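4.2 Table surfaces and complaints about light

The diary entries discussed in Section 4.1 mostly concern the lamps themselves: flicker, colour, and switches that were hard to find. A second group of entries concerns the surface people were working on. We had not planned to treat this as a separate topic. The diary form had no box for it, and the remarks turned up in the free comments, often after a complaint that had been ticked as "too bright" or "too dim". Of the 2,480 entries collected in the nine Flescombe study rooms, a large share of the free comments mention the table in one way or another.

The comments differ by task. People who read from paper seldom mentioned a white table. People who drew, sewed or did other close handwork mentioned it often, and their remarks were mixed. Several liked a white surface for cutting dark fabric and disliked it for white thread. One regular user of the Leemans room wrote that she brought a brown tea towel from home and worked on that. Others moved to a different table when one was free. Entries from the evening sessions were longer and more critical than those from the daytime, which agrees with what Kravets found in the earlier interviews.

Meter readings did not explain much of this. The rooms had been set up to deliver the same level at the centre of each table, and the readings taken at the start of the study confirmed that they did so within the tolerance of the meter. Even so, the rooms with pale tables were described as "harsh" and the rooms with dark tables as "gloomy", sometimes by the same person in the same week. A meter lying face up on a table records the light falling on it. It takes no account of how much the table sends back to the eye, and for the person seated there the second quantity matters at least as much.

Evenness was a further source of comment. A plain surface with no grain or pattern makes a gradual change in brightness easier to notice, as there is little else for the eye to settle on (Figure 4). Where the table had a visible grain, users hardly ever mentioned uneven light, although the readings at the corners were no better. On the white tables they mentioned it regularly, and used words such as "patchy", "grey at the sides" and "a spotlight in the middle".

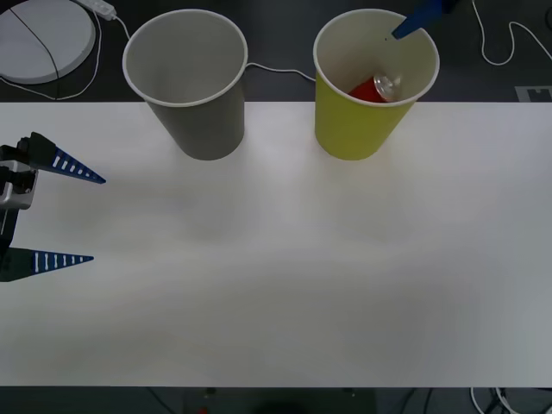 Figure 4. Plain white tabletop, brighter in the centre and slightly greyer toward the corners, with faint soft shadows near the back edge.

Shadows drew fewer remarks than we had expected. Soft shadows were almost never mentioned. Hard shadows were mentioned when they fell across the hands, and this happened mainly in the Brerau room, where the fitting sits behind the seated person's shoulder. Left-handed users were more likely to report the problem at the seats nearest the door. After the first round of diaries the chairs at these seats were moved to the opposite side of the table, and the comments stopped. No change was made to the fitting.

We also looked at whether people got used to a surface over time. Estrella coded each entry by the length of the visit and by whether the writer had used the same table before. Complaints about glare were most common in visits shorter than 20 minutes. Longer visits produced fewer complaints about glare and more about sore eyes and tiredness, so it would be wrong to read the drop as simple comfort. People bothered by a table may also have left early, and the diary cannot separate them from people who only came in to look something up. Returning users complained less overall. Some of them had plainly learned which seats to avoid.

The setting on the dimmer was a separate matter. The Wiltel controls fitted in the rooms allow a level of up to 1,000 lux at the table centre, well above the level at which the rooms are normally kept. Users were free to change the setting, and the log shows that they turned it up more often than down. On the dark tables this generally settled the complaint. On the white tables it was followed, in a number of entries, by a second complaint about glare, and in the log by the dimmer being put back near its starting point. We take this as a sign that some users who asked for more light wanted better contrast between the work and the table. A mat in a middle tone would have served them as well, at far lower cost.

There are limits to what can be drawn from this material. The tables were already in place when the study began and were not assigned to rooms at random. The pale tables are newer, and stand in the rooms with the larger windows. Daylight was recorded only as "blinds open" or "blinds closed", and many writers left the question blank. The free comments were coded by one person, with a second coder checking a portion of them. Disagreements were mostly over whether a word like "cold" referred to the colour of the light or the temperature of the room, and these entries were left out of the counts in Section 4.3.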